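Sowmya Krishnan spent most of November on cabinet doors. Her group at Tritberg trains robot arms in simulation and then scores them on kitchens they have not met before.

"We had 18 kitchens for training and held 5 back," she says. "The layouts hardly mattered. What moved the score was surface."

The team ran 1,657 trials, changing only the finish of doors and counters between batches. Policies trained on flat single-color kitchens did poorly once grain and veining came in. Those trained on mixed finishes kept most of their score.

Rostislav Kováčik, who wrote the scoring code, is careful about the claim. "It's one arm and one simulator. I'd want Bascombe to repeat it on their setup before I said anything general."

Krishnan agrees, and says real kitchens come next year.

Shadow was the part neither of them had planned to study. Krishnan noticed that a policy would sometimes steer toward a dark line on a door as if it were the edge of the door itself. A raised panel with a curved outline, like the one on the oak-colored door over the open gripper, gives it several such lines, and a shadow running diagonally across the panel adds one more. "I'd look at the rendering and see a door," she says. "The policy saw a lot of places to grab." They now move the light between trials.
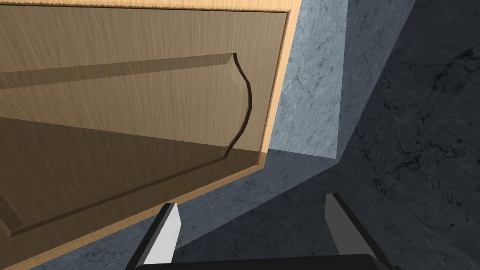
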